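Altitz visit – notes written up on the train

Got to Altitz later than planned, bus from the station was a nightmare, so I missed the welcome coffee and went straight in with the second group. Ifeanyi Dauda was already talking. He looks after the hand-held grippers, the ones people carry round a real home to show a robot how a job gets done. Nothing to do with the big arms over at Follholm, which I'd half expected to see. These are carried by a person, two fingers, pads on the tips, and most of his day goes on keeping them in order.

The work when we came in was clearing rubbish. Kitchen waste and packaging on a dining chair with a cloth over the seat, lined white bin next to it. Lots of soft stuff, wrappers and bags, a paper cup, greens. Ifeanyi likes rubbish for checking a tool because thin plastic shows up a bad grip straight away.

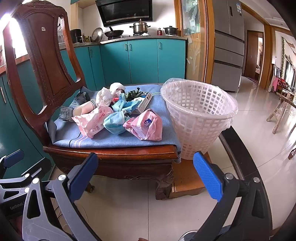 Pads first, then. He goes over the ribs with a damp cloth and looks for shiny patches. Shiny means slippy. They get changed in pairs, never one at a time, and he was quite stern about that. Swap one and you have an old pad and a new one pulling against each other, and the bag creeps out sideways. Each pair gets 3000 closes and then it's off, even if it looks fine. Somebody asked if that was wasteful. Probably yes, he said, but cheaper than doing a morning's work twice.

Then the pivots. Wiggle each finger, feel for play. If it rocks he takes the pin out, wipes it, puts it back with a tiny dab of grease – tiny, the first batch got far too much and it picked up fluff from every towel in the building. Scuffs on the linkage arms he ignores completly. Bent arms go back to Benedetti, who make the spares, and the wait is long enough that he keeps 32 sets in a drawer.

Cables I hadn't thought about at all. Most of his repairs are cables. Trodden on, mostly, or tugged when someone turns round. He wants slack at the wrist and none on the floor. Doesn't always get it, by the look on his face.
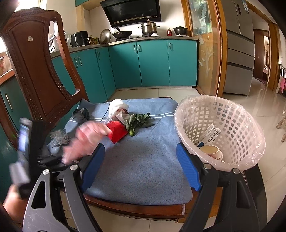

Last thing was the zero check. Fingers fully open, read the number, fully shut, read it again, write both in the book. Tool 2 was reading off at the closed end, so he loosened the left finger, nudged it, tightened up, tried again. Took a few goes. The book is paper, and the latest entry was number 1225. I asked about moving it to a tablet and got a look.

Wanted to ask what he does about grease from actual food but the Julstead lot were queueing behind us and we got moved on. Will email him. Lunch was soup, decent, not enough bread. Follholm visit is in June, need to put my name down before the places go, and check wether they want us in our own safety shoes.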